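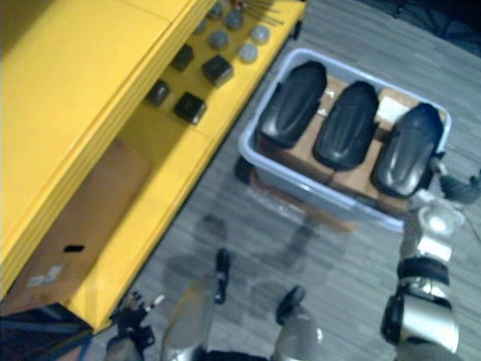
So I got off the bus in Pratenau at six in the evening, which was my first mistake, because the last ferry to Diltow leaves at ten to. My second mistake was telling the woman at the ticket window that I didn't mind. I did mind! I had a cake in a box on my knees and a sister getting married across the water the next day.

"There's a room over the bakery," she said. "Forty-five, with breakfast. Or there's Vlad."

I thought Vlad was a man. I pictured a beard, a rowboat, maybe a cousin with opinions. Vlad was a boat (green, mostly) and she belonged to a lady of eighty or so in a raincoat, who looked at me, then at the box, and asked what kind.

"Lemon," I said. "Three layers."

"My fare's 100," she said. "Or 45 and a slice."

Now, you can't cut a slice out of a wedding cake. Everybody knows that. I stood on the dock and explained it to her very nicely, and she nodded the whole time and went on coiling her rope. Then I counted my money. I had 62, and some of that was buttons (long story, my coat).

We cut it from the back. She had a fishing knife, which she wiped on her sleeve, and I closed my eyes. When I opened them she was chewing and looking out toward the Diltow lights, and she didn't say a word until we were past the breakwater.

"My mother made it with more salt," she said.

I was so mad I ate a piece myself. And you know what, she was right, it needed salt. I'd been making that cake for twelve years, for birthdays and a funeral and two retirements, and everybody had always told me it was perfect.

The water got choppy after that and I held the box against my chest like a baby. She sang something under the engine. I asked her what it was and she said it was the weather report.

At the Diltow landing my sister was waiting with a flashlight, still in her slippers. She opened the lid before she even hugged me.

"Who ate my cake?" she said.

I turned around to point, but Vlad was already backing out, and the old lady was waving with the knife.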